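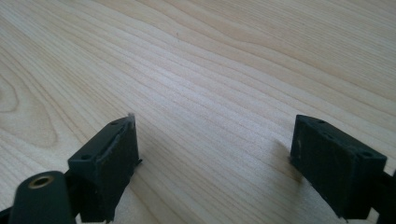
Figure 1. Gripper fingers, open, over the wooden tabletop. View from the tool camera.

Equipment Plan for a Hand-Held Gripper Station
Project report, Part 2: Purchasing and Budget
Prepared by Azadeh Shokri
Prenbridge Engineering Program
Submitted 22nd October

1. Scope

Part 1 covered the task list and the recording procedure. This part covers what has to be bought to run the station for one school year, what can be borrowed, and what was left out. It does not cover the arm-mounted version, which has its own budget and will be reported separately by the other group.

The department set a limit of $1000 for the station. This includes shipping but not the workstation computer, which is already on the lab inventory. The first version of the parts list, written in July, came to $1202. Most of the work described below was bringing that list under the limit without removing anything the task list depends on.

2. Starting point

The July list was made by copying the parts of the existing tool and adding a spare of each. It was quick to write and it was wrong in several places. Some parts were listed twice under different supplier names. The camera cable was listed at a length too short for the bench layout. Finger blocks were not listed at all, on the assumption that the lab would make them at no charge. The lab does make them, but material is charged back to the project.

The list also treated every part as equally likely to fail. We had no failure records to work from, so the existing tool was inspected and its parts were sorted by whether they touch objects, move, or do neither. The fingers do both. In Figure 1 the raised ridge along the top of the left finger looks irregular and may be worn. One picture is not a wear measurement, but it was enough to move fingers from the bottom of the spares list to the top.

3. Cost groups

3.1 Gripper body and linkage

This is the largest single item. Three sources were compared: a complete unit from Tanum, a kit from Clindoler, and a set of separate parts assembled in the lab. The Tanum unit was ruled out first. It would have used most of the budget, and its fingers are a molded shape that does not accept our blocks without an adapter. The lab-built option had the lowest parts cost but needed shop hours we could not reserve before the end of the term.

The Clindoler kit was quoted at $400, shipping included, and was selected. It arrives unassembled. The quote has no educational discount applied. One was requested and the request had not been answered when this report was submitted, so the full price is used in the plan.

3.2 Fingers and fasteners

Fingers are budgeted as a consumable. Each set is a left and a right block, and each block is attached with screws, so a change can be made at the bench with one driver. The plan pays for material and screws for enough sets to replace them at the start of each recording block. Threaded inserts are bought by the bag. The smallest bag is more than the project needs and the remainder goes to lab stock.

Finger color was discussed. Dark fingers against a pale table are easy to separate in the recorded video, and there was no reason to pay for a different material. If the station is moved to a dark bench this should be looked at again before new blocks are made.

3.3 Camera and cable

The camera is reused from last year. Only the cable and a lens cloth are bought. A longer cable replaces the one on the July list. The close parts of the tool are a little soft in the recordings and the middle distance is sharper, as Figure 1 shows. A replacement lens was priced for this reason and then dropped, since the task list is concerned with objects on the table and not with the base of the tool.

3.4 Table and lighting

No purchase. The existing table has a smooth, matte-looking top, and the light across it is even enough for the tasks planned. A lamp was on the July list and has been removed. The wood grain is clearly visible in the recordings. A plain mat was considered for trials that need a uniform background, and one can be borrowed from the drafting room.

3.5 Storage and labels

One lidded bin for spare fingers and one for fasteners. Labels come from the lab supply.

4. Changes from the July list

Removed: lamp, replacement lens, duplicate entries, spare gripper body.
Added: finger material, longer cable, second driver.
Changed: gripper source, from separate parts to the Clindoler kit.
Unchanged: bins, threaded inserts, lens cloth.

Removing the spare gripper body made the largest difference. It also carries the most risk. If the linkage breaks, recording stops until a replacement part arrives. Hashemi, the local supplier, agreed to hold linkage parts on request but would not commit to a delivery time in writing. The plan accepts this.

With these changes the total is under the $1000 limit. The money left over is not assigned to any item. I would prefer to keep it that way until the kit has been assembled and checked, because missing or damaged hardware is the most likely extra cost.

5. Ordering sequence

The kit is ordered first since it has the longest lead time. Finger material and inserts are ordered together from the same supplier to avoid a second shipping charge. The cable is ordered only after the bench position is final - the length was wrong once already. Bins are bought locally at any point.

Purchase requests go through the program office and need the quote attached as a separate file. A screenshot of a cart page was rejected on the first attempt.

6. Open items

Discount request to Clindoler, no reply yet.
Linkage part numbers to be confirmed with Hashemi.
Finger replacement interval is a guess and needs a log. A blank log sheet is in the project folder.
Ownership of the reused camera at the end of the year is not settled between the two groups.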